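Zallstead Makers Forum > Builds > Handheld gripper, laundry edition

prondell_pete
Posted in March, 15 replies

Printed fingers came off the bed last night and I've started recording demos for the shirt task. The plan is to do it by hand with the gripper, enough times that the arm can copy me and I never fold again. I have now folded one shirt 176 times so as not to fold it. My wife has thoughts on the economics.

Main issue is grip. The tips close fine on a marker or a mug handle but skate off thin cotton. Anyone been here?

wyMak
Softer tips. I went down to the squishiest TPU the workshop had and glued on a strip of bike tube. Looks terrible, holds a pillowcase.

igwe_rd
Disagree with the bike tube. It picks up lint and after 16 runs it's felt. Fix the linkage first. If the two fingers don't meet square, no rubber will save you.

wyMak
Mine meet square, thank you. It's the bench at Prondell that isn't.

prondell_pete
Can we leave the bench out of this. It has suffered enough.

cliletti
What surface are you working on? I did all mine on a table and the thing fell apart the first time it saw a mattress. Fingers push down, mattress pushes back, you grab sheet and shirt together.

Ya-wen Choi
Same here, so I moved everything to the bed and stopped tidying it first. Phones, socks, whatever was lying around stays. I'd sooner have it confused now than in a month. I come in from straight above the cloth, fingers down, and go for a fold that's already standing up.
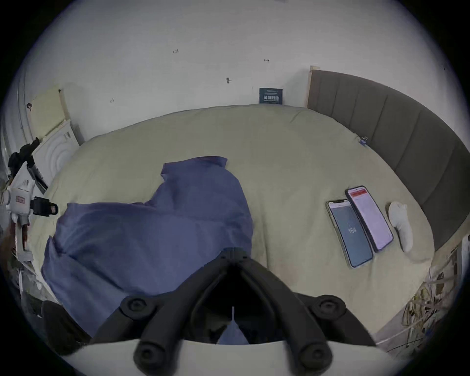

Going for the flat parts got me maybe one good grab in 6. With a raised fold it's most of them. I haven't touched the tips at all, so you two can stop fighting about rubber.

igwe_rd
That's cheating. What happens when the shirt is flat?

Ya-wen Choi
Have you seen a shirt come out of a dryer flat?

igwe_rd
I hang mine.

wyMak
Of course you do.

prondell_pete
OK, moving to the bed tonight and trying the standing folds before I reprint anything. Still want the linkage file if igwe_rd is sharing. Shirt number 177 is waiting and it's the same shirt.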